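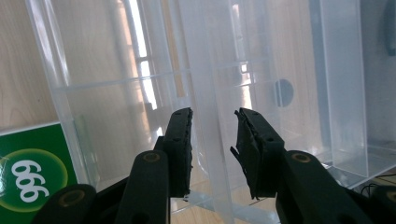 A clear plastic container on a light wooden surface.

Rikia ground owl

The Rikia ground owl is a small, long-legged owl found on the grass plains and low scrub of the Rikia plateau. It nests in burrows dug by other animals and is active mostly at dusk and before sunrise. Local herders call it the ersoy, after the Ersoy valley, where it is most often heard.

Description
Adults are sandy brown above and pale below, with faint bars across the chest. The face is flat and gray, with yellow eyes and short white brows. Females are slightly heavier than males, but the two are hard to tell apart in the field. Young birds lack the chest bars until their second summer.

Range and habitat
The owl lives only on the plateau and its southern slopes, at heights of up to 2,000 meters. It prefers ground that has been grazed short and avoids woodland. In dry years birds move down to the edges of farmland, where they use drainage banks and old field walls.

Behavior
Pairs stay together through the breeding season and often return to the same burrow. The female lays up to 4 eggs, which she incubates alone while the male brings food. Beetles and crickets make up most of the diet, along with voles, small lizards and the occasional lark. Prey is usually taken on foot – the bird runs in short bursts and flies only when disturbed.

The call is a low double note, repeated for several minutes. When threatened in the burrow, chicks make a dry rattling sound.

Study and conservation
The first full survey was led by the ornithologist Gifty Abubakari, who recorded 860 occupied burrows over two seasons. From this she estimated a total population of about 4,000 birds. Her team also collected pellets near the village of Revura and found that the diet shifts toward rodents in August, after the grass has dried.

The main threats are plowing, the poisoning of burrowing mammals and collisions with vehicles on the Trillus road. Part of the breeding area is closed to traffic at night until 28th June each year, by which time most chicks have left the burrow. Nest boxes set into the ground have been tried on the southern slopes – few have been used, and most of those were close to existing burrows.

See also
Burrow-nesting birds
Birds of the Rikia plateau
Ersoy valley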